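Wood Materials for Interiors
Handout 4: How a board is cut and what it does to the surface
Revised December 30, 2024

Read this before the second workshop session. Bring the species chart from Handout 3.

1. Terms

Growth ring: one year of growth, made of a lighter earlywood band and a denser latewood band.
Face: the wide side of a board.
Plain-sawn (also flat-sawn): rings meet the face at a low angle, under 30 degrees or so.
Rift-sawn: 30 to 60 degrees.
Quarter-sawn: 60 to 90 degrees.

Mills do not all draw the lines at the same angles. On the exam use the ones above.

2. Reading the end of the board

Look at the end grain first. If the rings lie nearly flat across the end, the board is plain-sawn. If they stand upright, it is quarter-sawn. A wide board can be both, flat in the middle and close to rift at the edges, and the face will show it: arches in one area, straight lines next to it.

The arches come from the saw passing through the rings at a shallow angle while the log tapers. They are called cathedral grain. The darker lines in softwoods are usually latewood.

3. Movement

Wood shrinks and swells across the grain and hardly at all along it. Movement in the direction of the rings (tangential) is commonly close to twice the movement across them (radial). A plain-sawn board therefore changes width more than a quarter-sawn board of the same species, and it is more likely to cup.

Worked problem. A plain-sawn panel is 252 mm wide. It dries from 11 percent moisture content to 7 percent. Use a coefficient of 0.003 per percent.

Change = 252 x 4 x 0.003 = 3.02 mm

Repeat with a coefficient of 0.0015 and write down both results. Then do the same for a panel 135 mm wide.

4. Yield and cost

Plain sawing turns the log less often and wastes less of it. Quarter sawing gives narrower boards and more offcuts. In the Pekport case study the shop ordered quarter-sawn stock for the drawer sides only and used plain-sawn for the tops. Be ready to say why.

5. Finishing

Sand with the grain. Where the lines curve, follow the length of the board and ignore the arch. Stain takes unevenly on softwoods, so test on an offcut from the same board.

Due at the October review: a sheet of 20 rubbings, labeled by cut.

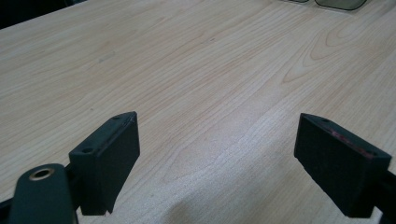 Fig. 1. Arched and straight grain on one tabletop.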